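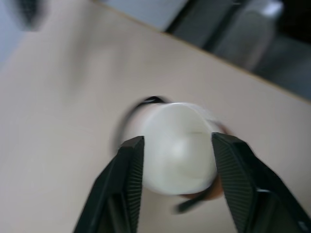
Figure 1. A white cylinder between the fingers, seen from the wrist camera.

Keeping Savero Gripping: Setup and Upkeep of a Two-Arm Cup Cell
Project report, Dronby lab section
Villads Oddsson

1. What we were asked to do

Savero is the lab's name for a pair of silver arms on one table. Its job is to handle cups. When our group took it over in September, its main skill was letting go of them. The assignment was to bring the cell back to a usable state, write down how we did it, and leave it so the next group could start without calling us. The last part is the one I have doubts about.

The previous group left a log with 103 entries. Most of them say "fixed."

2. Fingers and pads

We started at the fingers, mainly because they were the part we could reach without tools. The pads are ribbed, and the ribs fill up with paper dust and whatever people have been pouring. We brushed along the ribs with a dry toothbrush, then wiped with a damp cloth and let the pads air out before closing the gripper. Soap was tried once. It left a film, and a cup left the table.

After cleaning, each gripper has to be re-zeroed: open fully, close on nothing, save the reading. We skipped this on the right arm the first time and spent an afternoon blaming the software.

3. Cables

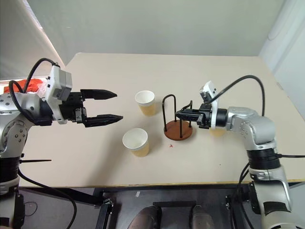 Cable routing took more time than everything else put together, and it is the section I would have skipped reading if I were you. Our first attempt had the wrist cables tied snugly along the forearms, which looked very professional until the wrist rolled and pulled a connector out. The fix was slack. The cable now goes up and over behind the camera housing on each arm in a big loop before it comes back down, and the loop on the right arm stands well above everything else on that side. It is ugly and I am fond of it.

Ties go on the straight segments only, never across a joint. After retying, run both arms through their full range at low speed with a hand on the stop button. Ó Briain, the lab technician, insists on the hand. He has seen our work.

4. Calibration and the drink test

The two arms have to agree on where the table is. We used a Plernex calibration plate, touched each arm to the same marks, and repeated until the difference stopped shrinking. Then we repeated it after somebody leaned on the table — me.

The grip force setting came out at 113 on the controller's scale for paper cups. At 300 a paper cup becomes a different shape. Clear plastic wanted a lower value again, and we never found one that all of us liked.

The final check uses both arms and a real drink. One arm brings the plastic cup in toward the rack while the other stays at the rack with its lower finger resting against the rim.
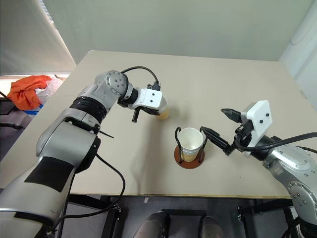 Figure 2. Left arm with the plastic cup, right arm at the cup holder.

5. Upkeep for whoever is next

Before each session: brush the pads, look at the cable loops, check the wrist screws by hand. They back out slowly. We use a small driver and very little force, having stripped one.

Once a week: re-zero both grippers and redo the plate. Write down the readings, even when they look boring. The cycle counter stood at 1323 when we handed the cell over on 27th June, so subtract that before you blame us.

Spare pads are in the second drawer. The drawer sticks; lift it while you pull.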